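The fault in bin two: an interview with Sarahí Palacios

Over 32 hours of downtime went into one intermittent signal at the Canstead picking cell last January. Sarahí Palacios, controls engineer at Irum, led the investigation. We spoke by phone on a Monday, with her colleague Odair Cavalcanti joining for the second half.

The cell picks mixed small items from open bins. The arm is a KUKA, the planning software is Skolero, and the gripping tool was built in-house by a team under Ismael Godoy. The fault was easy to state. The arm would occasionally keep moving down after the tool had already touched an object.

"The contact input is supposed to go high, the motion is supposed to stop, and the arm backs off a few millimeters," Palacios said. "On the bad cycles the input went high, dropped out, and went high again. The filter in the controller treated the first edge as noise. By the time it accepted the second one, the tool was pressing on the part."

No one was hurt. The fence was closed and the gate interlock worked each time. The damage was limited to a bent finger on the tool, a cracked bin floor and several crushed test items. The arm's own collision detection did trip, but late. Its threshold had been raised during commissioning, when fast moves with the heavier tool were causing false stops.

"That was a decision with a signature on it," she said. "We had a note saying it would be reviewed. The note did not have a date."

The first suspect was the planning software. Dirceu Assunção, who maintains the Skolero side, spent two days replaying logged picks against recorded depth data. The target heights were correct in all of them. The second suspect was the contact sensor, which was replaced. The fault came back on the same shift.

"After that we should have gone straight to the cable," Palacios said. "We did a continuity test with the arm parked in the home position, it passed, and we crossed it off. A continuity test at home tells you about the cable at home."

Cavalcanti found the pattern. He sorted the logged faults by joint angle in place of time, and nearly all of them fell where the wrist was turned hard toward the left wall of the bin with the forearm low. In that posture the dress pack has the least slack.

"It was a plain scatter plot," he said. "Time of day showed nothing. Item type showed nothing. Then I put wrist angle on one axis and the faults lined up in a band."

They clipped a scope to the input and moved the arm through that band by hand at reduced speed. The signal dropped three times in the first pass. When they stripped the sensor lead, one conductor had broken inside its insulation a short distance from the last tie point. The ends touched when the cable was straight and parted when it was bent.

Asked how the lead came to be bent that tightly, Palacios went back to the wrist.

"Everything that serves the tool has to get past those last joints. You have the thick yellow cable, the black ones next to it, then the thin wires at the tool itself, and they all want a different bend radius. 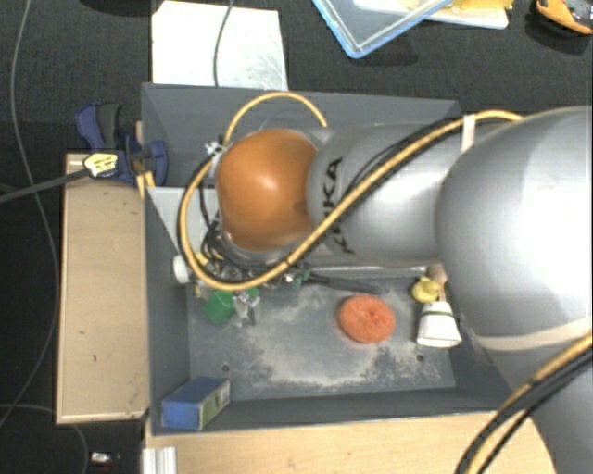 If you fix the thin ones to the thick one, the thick one decides how they bend. Our tie point was too close to the joint. The heavy cable was fine with that and the sensor lead wasn't."

The repair used a high-flex lead with its own loop and moved the tie point back along the arm. The contact input was also changed to a normally closed circuit, so a broken wire now reads as contact and stops the motion. The collision threshold was lowered again, with a separate higher setting that applies only to transfer moves above the bin.

Young-sook Son, who handles machine safety at the Lins site, asked for one further change. After any unexplained contact fault, the cell stays in reduced speed until a person has run the wrist through its full range and saved the input trace.

"It takes a few minutes and the operators don't love it," Palacios said. "I understand that. I'd like to keep it for the first year and then look at the traces."

The old lead is in a bag in her desk drawer. The cable supplier has asked for it back, and she has not sent it yet — Godoy wants to section the other conductors first.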